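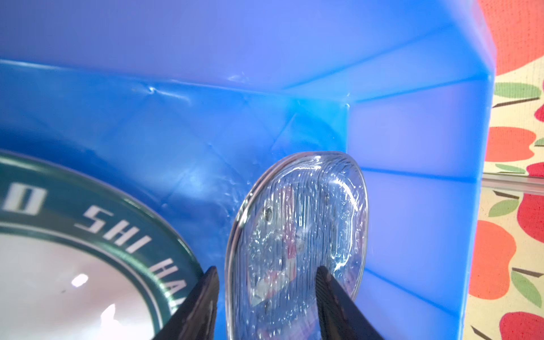

A clear textured piece held between two gripper fingers, over a blue bin.

The dish station is where most restaurant careers start. Mine started there at 18, in the back of a noodle place with one sink and a floor that sloped the wrong way. I run kitchens for a living now, and every year someone tries to sell me a way to do without the person at that sink. For a long time the offers were easy to turn down. A conveyor washer still needs a human at both ends, and the salespeople didn't like to talk about the ends.

Arms that can take hold of a single plate are a different offer, and I think owners should decide what they want from them before the invoice arrives.

The ends are the hard part of the job. Plates come back in whatever bin was closest, big ones leaning on small ones, glass next to china. A new hire learns in a week or two to get glass out first and to lift by the rim. Then they do it for years, and their wrists pay for it.

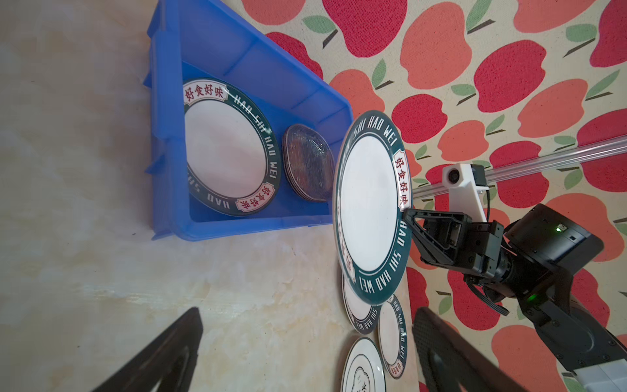

One plate up in the gripper, glass and another plate still in the bin.

I have no wish to protect the wrist pain. At Oseo, where I managed the back of the house for 6 years, we handled 3732 pieces on a busy Sunday, and the two people on dishes went home with their hands taped. If a machine had done half of that lifting I would have signed for it the same day.

What worries me is how the savings get spent. The usual plan is to cut the second dishwasher and leave the first one alone with the equipment. That person now clears jams, wipes lenses, handles everything the arms put back, and gets the same hourly rate. The title on the schedule doesn't change either. I have seen this with combi ovens and with ordering tablets.

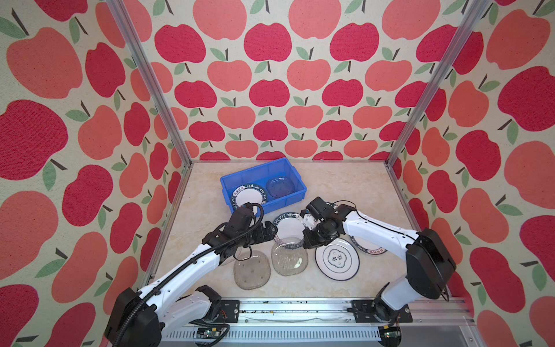

A dishwasher knows things that don't show up in a throughput number. They know which server stacks forks under bowls, and which plates have started to chip because a supplier changed the glaze. They see what comes back uneaten. At Dinavine the chef dropped a side dish from the menu in October on the word of the man scraping plates, and he was right to. If the first human to look at a returned plate is looking at a clean one, that information is gone.

So my terms would be simple. Keep both people for the first year. Pay whoever tends the machine more, because it is a different job and it takes training. Put the second person on prep for part of the shift, which is how cooks get made. Let the dish crew decide which items the arms handle and which stay with people.

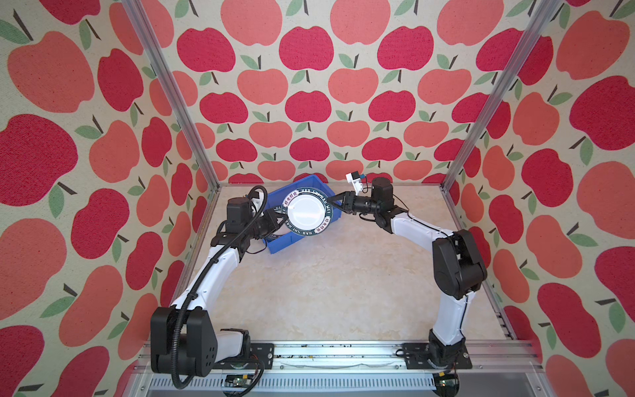 Owners will say the numbers don't work with both people on the payroll. In some places they won't, and those places should wait. A kitchen with 125 seats and steady trade can carry it. A small one is better off buying a decent floor mat and a second sink, and I'd tell my younger self's boss the same.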